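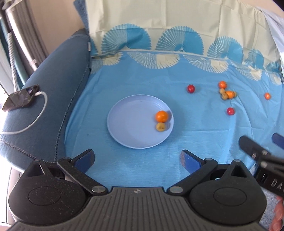 Holta Produce Distribution to Change Small-Fruit Grading and Labels

2023-09-01

Holta, the regional produce distributor, will apply a revised grading and labeling standard to small citrus, cherry tomatoes and specialty small fruit handled at its Juvside packing facility. The change covers product sold under the Livier label and product packed for independent grocers. Bulk shipments to processors are exempt.

The revised standard replaces a system in which citrus was sorted by weight alone. Under the new procedure, each lot is sorted first by diameter and then by peel condition. Fruit with scarring or green shoulders that was previously diverted to juice can be sold as a second grade if the internal quality sample meets the minimum for sugar and acidity.

Samples are drawn at receiving. For each lot, 24 pieces are pulled from separate cartons, cut and tested with a refractometer. A lot fails if more than 3 pieces fall below the minimum. Failed lots are held in cold storage and retested once, after which the grower may take the fruit back or release it to processing at the contract rate.

"The weight tables were written for navel oranges," said Comfort Asante, quality manager at Juvside. "We were running mandarins through them and getting grades that did not match what buyers saw when they opened the carton."

Asante said the largest effect will be on mixed cartons, which combine citrus with other small items. Components of a mixed carton were previously recorded under a single lot number. Each component will now carry its own lot number and pack date, printed on one label on the short side of the carton. The change shortens trace-back when a store reports decay, as the affected component can be withdrawn without pulling the entire carton run. 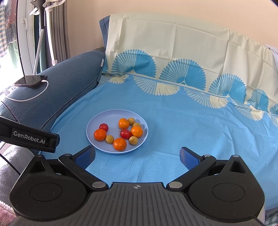
Orange citrus fruits, tomatoes and small tan fruits on a plate.

Storage instructions on the labels have also been revised. Tomatoes are to be held at 56 degrees Fahrenheit in transit and kept out of the citrus cooler, where lower temperatures affect flavor and texture. The earlier label gave one temperature for all contents. Stores that receive mixed cartons are asked to separate the contents on arrival and to store each item according to its line on the label.

Gyamfi, which supplies the labeling software, installed the updated templates in August. Existing carton stock remains valid until used up, provided that the new label fully covers the preprinted grade box. Cartons showing two grades will be refused at the dock.

Growers with current contracts do not need to reapply. They must add the diameter range to the delivery form, using the ring sizes listed in the receiving manual. Forms without a range will be accepted during the transition period, but the load will be measured at the facility and a handling charge of up to $100 per delivery may apply.

Payment schedules are unchanged. Second-grade fruit will be settled on the same cycle as first-grade fruit and will appear as a separate line on the grower statement. Questions about individual lots should be directed to the Juvside receiving office, with the lot number and delivery form at hand.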